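Year-End Planning Notes from Clorwood

16 December 2021

Required distributions and the calendar

Clients who are 72 or older need to have their required minimum distribution out of their traditional IRAs before the year closes. If you asked us to handle it automatically, the transfer has already been scheduled and you will see it on your next statement. If you prefer to choose the date yourself, please call the office this week. Trades have to settle before cash can move, and the custodian's processing desk slows down in the last days of the month.

If this is your first required distribution, you may wait until April 1 of next year. Most people are better off not waiting. Taking the first one in the spring means two distributions land in the same tax year, and that can push up both your bracket and your Medicare premium later on. We ran the numbers for one couple in Serrano this fall, and the difference in premiums alone came to $1,624 for the year.

Rebalancing

Stocks have had a strong year, and many accounts have drifted away from the targets we set together. A portfolio that began at 60 percent stocks may now be closer to 66 or 67. We reviewed 491 accounts in the fall cycle and traded in the ones that were more than five points off target. Where we could, we sold inside IRAs so that no tax was due. In taxable accounts we sold the highest-cost lots first.

You may receive several trade confirmations in the mail as a result. There is no need to do anything with them. Keep them with your tax papers or recycle them once the year-end statement arrives.

A few clients asked whether they should let the winners run. Our answer depends on what the money is for. If you plan to start drawing on the account within five years, we think the target mix should be respected. If the money is meant for grandchildren, there is more room to drift, and we can write a wider range into your plan.
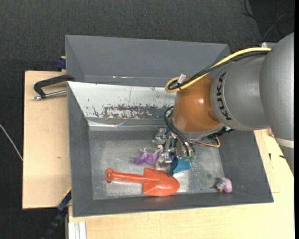 A KUKA robot arm lowering its gripper into a metal bin.

Sector funds

We have had more questions than usual about narrow funds that follow a single industry. We do not use them as core holdings. A broad index fund already owns most of the same companies, and the narrow versions cost more and swing harder. If you would like to own one anyway, we suggest keeping it under five percent of the total and holding it in a separate account so the results are easy to see.

Gifts and giving

The annual gift exclusion for 2021 is $15,000 per person. It goes to $16,000 in January. Checks should be deposited by the recipient before year end to count for this year.

If you do not itemize, you can still deduct up to $300 in cash gifts to charity, or $600 on a joint return. For clients over 70½, giving straight from an IRA is often the better route. Please allow extra time, as the charity has to receive the check in December.

Office news

Norbert Balogh has moved from the Murkow office to ours and now handles account transfers and beneficiary updates. If you have married, divorced or lost a family member this year, please ask him for a copy of your beneficiary forms and read them over. We found several in May that still named a former spouse.

The client portal is moving to Wula in the new year. Your login will stay the same, but you will be asked to set up a new security code the first time you sign in. Roughly 700 households use the portal now. Paper statements will continue for everyone who receives them today.

Both offices close at noon on December 24 and reopen on the 27th. Phone messages left during that time will be returned the morning we are back.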